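Teaching the counter

A robot that serves lunch has to be shown how, and the showing is slower than the serving

At Zusier, a small automation firm with a workshop full of mock shop fittings, the job of operator comes with a chair, two handles and a foot pedal. The operator sits with an arm on each side and moves the handles. Across the room a pair of white robot arms does the same thing a fraction of a second later. When the operator closes a trigger, a gripper closes. When the pedal is pressed, the recording stops.

The task under study this winter is counter service. A customer asks for an item, and the arms must find it among the others, pick it up and put it where the customer can reach it. The list of goods runs from bottled drinks to snack bars and bags, with sandwiches at the difficult end.

Hubert Oberholzer designed the recording procedure. Each demonstration starts from a known pose and ends when the item has been released and both arms have withdrawn. Joint angles, gripper opening and camera images are stored together on a common clock. A demonstration with a dropped item is kept but labelled, and one in which the operator hesitated for longer than seven seconds is thrown away. Oberholzer regards the second rule as the more useful of the two. A model trained on pauses learns to pause, he says, and it will do so in the same place every time.

There are two ways of showing an arm what to do. In the older one, a person takes hold of the arm itself and pushes it through the motion while the motors go slack. It needs no extra hardware and gives the teacher a direct sense of weight and contact. It also puts the teacher's hands and sleeves in front of the cameras, which matters a good deal if the finished system is to work from images. With two arms there is a further difficulty, as one person can seldom guide both well and two people get in each other's way.

Remote control removes the hands from view. It takes away the feel as well. The handles at Zusier have a light spring in the trigger but return no force from the fingers, so the operator has to judge grip by eye. With a rigid object the loss is small. An aluminium bottle can be held with a wide range of forces and looks the same under all of them.

Sandwiches are less forgiving. Bread yields before the film slips, and the film slips before the operator has noticed it moving. The useful range of gripper opening is narrow, and it shifts with the filling and with the way the wrapping has bunched. A triangular pack has the further drawback that its sides are not parallel along every line the fingers might choose. Grip it across the slices, low down, and it stays more or less upright. Grip it near the point and it tends to swing.

The wrist cameras are there for this stage of the work. A fixed camera gives the arrangement of the counter and the approach, but it cannot resolve how far the bread has been pressed in. A wrist camera can, although it loses sight of everything else as the fingers close. The model receives both streams and is left to work out which one to rely on at each moment. 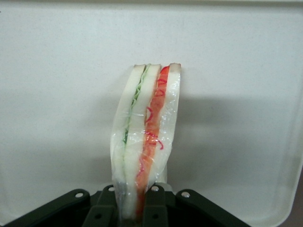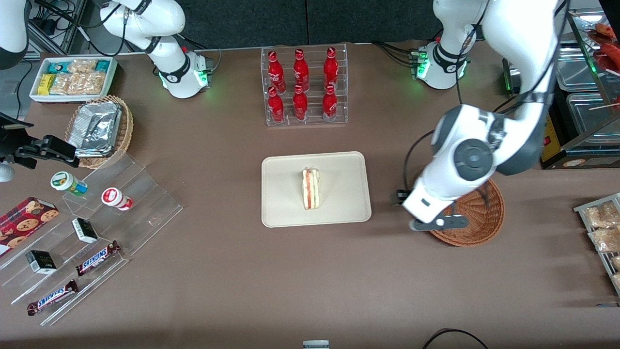

Sandwich on the pale tray: at close quarters in the gripper, and with the counter laid out.

Flurina Fankhauser is not persuaded that more cameras are the answer. In her view the operators should be able to feel the grip, and a demonstration made without touch teaches the arm a habit of caution that has little to do with the object. She would sooner have 15 recordings made with force feedback than 100 made without, and has told Oberholzer so in writing.

He does not dispute the principle. His objection is to the cost and the upkeep. Handles that return force need motors of their own, the motors need tuning, and a badly tuned handle produces a tremor that ends up in the data. The group tried a pair from Bataineh last June and took them off again when the operators complained of sore wrists. The handles are still on a shelf, and Fankhauser has asked for them to be refitted on one side only, with the other left as it is for comparison.

What both agree on is that the operators differ more than the equipment does. Dilani Siriwardena closes the fingers in two stages, a light touch and then a small squeeze, with the wrist still between them. Ambros Haslinger closes in one movement and begins to lift before the fingers have settled. Each method works for the person using it. Mixed in one training set they gave a policy that sometimes touched, waited and lifted away with nothing in its fingers.

The remedy was a written style guide, two pages long, and a practice session before every block of recording. The order of movement is fixed: approach from above, level the wrist, descend, touch, squeeze, lift. Operators may take as long as they like over the first two. From the descent onwards they are asked to keep a steady pace, and a soft click in the headphones marks it for them. Haslinger dislikes the click and works to it anyway.

Layout is varied by hand between blocks. Items are turned, moved along the counter or swapped with their neighbours - the neighbours matter, as an arm reaching past a row of bottles needs a different elbow position from one reaching over open table. A printed sheet gives the next arrangement. In the first months people placed things as they pleased, and later analysis showed a strong liking for the middle of the table.

The present sandwich set holds 70 demonstrations that passed every check. It is enough to train on, though Oberholzer would like the same again with the pack facing the other way. The software that replays and trims the recordings, called Usturik, was written in-house and flags any run where the finger opening changes during the lift. A change there usually means that the bread has gone on giving way, or that the film has moved.

The next block will be recorded at Drerkden, where the counter is lower and the lighting comes from one side. The operators will be the same, and so will the style guide. Siriwardena has asked for a higher chair.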